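Bought a Giltis handset in Henare, now it won't take my home SIM - any way round it?

Posted Feb 5, 2019 in Phones and Networks

Flidow

Hello all, hoping one of you kind people can point me in the right direction. I spent two years working over in Henare and bought a Giltis phone while I was there, from the Sakora shop, on a monthly plan. I've grown very fond of it. It has survived being dropped down the stairs and it does everything I ask of it, and I would much rather keep it than go through the whole business of moving everything on to a new one.

The trouble is that I'm back home now, and when I put my old SIM in I get a message saying "SIM not supported". If I put the Sakora card back in, it comes up fine and shows a roaming signal, so the phone itself seems healthy. I rang Sakora and was on hold for ages (lovely music, mind you) and was told there is still 260 left to pay on the handset, and that they can't do anything until that's cleared. A stall at the market says they can "open it up" the same afternoon for less than a quarter of that, which is tempting, but I do feel a bit uneasy about it.

I've got photos on there that I haven't copied anywhere, and my working folder too.

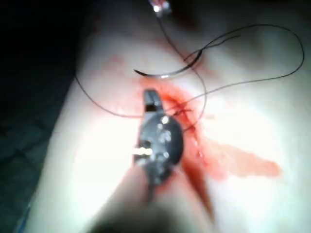
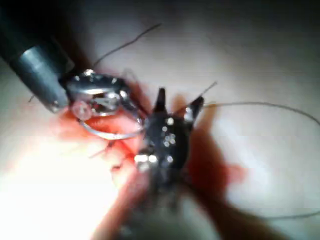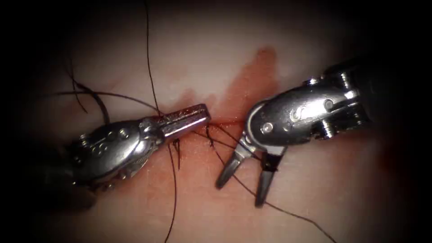
Would an unlock wipe any of that? And is the stall worth a try, or am I asking for trouble? The battery is 2070 mAh and still lasts me the day, if that makes any difference to whether it's worth saving. Thank you in advance, and sorry for going on.

softlanding

Please copy everything off before you do anything at all, that's the first job. Plug it into a computer, drag the folders across, then open a few of them on the computer to be sure they've come over properly.

As for the lock, there are two sorts of "unlocking" and people mix them up terribly. One is the official kind, where the network gives you a code or releases the phone at their end. You put in a different SIM, type the code when it asks, and your pictures and files normally stay just where they are. The other is where someone puts altered software on the phone, and that very often means a full wipe. It can also come undone at the next update, and then you're back where you started with a poorer phone. I had that with an older Giltis. It worked beautifully until July, when I pressed "update now" without thinking, and that was the end of it.

I'd pay the 260 if you can manage it, as you owe it whichever way you go, and then ask Sakora for the release in writing. If you stop paying they may put the phone on a blocked list, and no code will help with that. Do ask the market stall which method they use, though. If they can't tell you, I'd walk on by and buy yourself a nice lunch.

One more thing - before you pay, check that the phone covers the bands your home network uses. The model number is in Settings, under About, and your network should have a list on its website. It would be such a shame to clear the balance and then find you've only got signal in the garden!

pennywhistle2000

just get a cheap one for the home sim and use the giltis on wifi. did this for ages, no problems. dont type in random codes off the internet btw, mine locked me out after a few wrong goes and the network had to sort it

Flidow

Thank you both, that's ever so helpful. Copying is under way as I type, and the model number is on my home network's list, so I'm going to settle up with Sakora and ask them for the code. I'll come back and say how I get on.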